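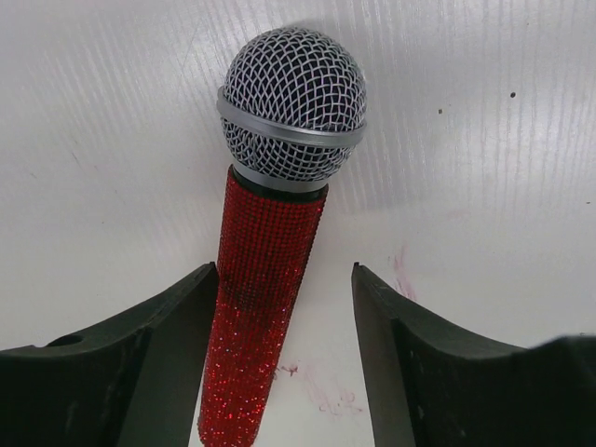 Wrist cam view, mic between the fingers.

Bench tips: software side, two-arm setups

Quick list, typed up between runs. Assumes you already have two arms talking to one PC. Nayeli Zamudio did the first version, I've added to it. Additions welcome, send to Derek Bloxham.

Shiny stuff and the wrist cam

Lock exposure before anything else. Auto exposure hunts when a bright mesh or a row of rhinestones fills the view, and then your detector sees a different object every few seconds. Set it by hand with the object already between the fingers. Not on the bare table.

Same for white balance. Red goes pink on you over a white surface.

Don't train a color threshold on sparkle. Glints move when the wrist moves. Use the outline, or blur first and then threshold.

Shadows count as object if you let them. Mask on saturation, not brightness, at least for colored handles. Metal parts need there own mask.

Marks on the tabletop: wipe what wipes off, then grab a background shot and subtract it. Redo that shot whenever the lamp gets moved. And set a minimum blob size, otherwise every speck is a "grasp candidate". Ask me how I know.

Two grippers, one handle

Pick a leader. One arm holds position, the other one is soft. Two stiff arms on one handle will fight and the logs look like an earthquake.

Close one, wait, close the other. We use 400 ms between. 300 works if the controller is having a good day.

Planner padding: turn it down just for the grasp, back up right after. With padding on full the second arm reports no path and you waste a hour blaming the kinematics.

Put the stand in the collision model. All of it, boom and thin rods too. Depth cameras miss thin black rods so don't wait for perception to find them, just type them in as cylinders. Shock mount can be one fat disk, good enough.

Add the cables. A fat capsule over each wrist does it. Ugly but the planner stops taking the short cut through them.

Cameras should be in there too, as boxes. They stick out more than you think. 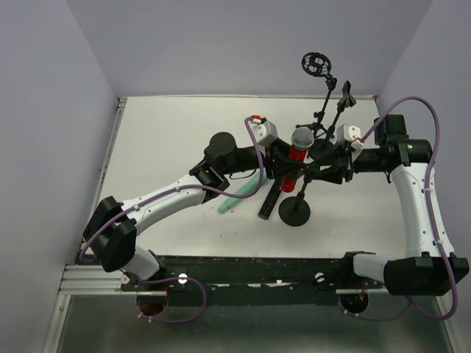

Logging and tooling

One clock. Stamp frames on the PC when they arrive, both wrist cams and the fixed one, and write the offset in the header.

Name runs by task first, then number. mic_stand_8 beats test_final_new. I still have a folder called test_final_new.

Save the config next to the data. Every time. Script it, you will forget.

Play back at half speed, both arms side by side, before you delete anything. Most of my "bad grasps" were the arms being 2 frames out of step.

Recheck hand-eye calibration after any camera gets bumped or unplugged. Five minutes. Last did ours in September, and it was off already.

Still to add: Nayeli's notes on the Vasier export script, gripper force limits, what to do when the arms swap IDs on reboot (for now: label the ports).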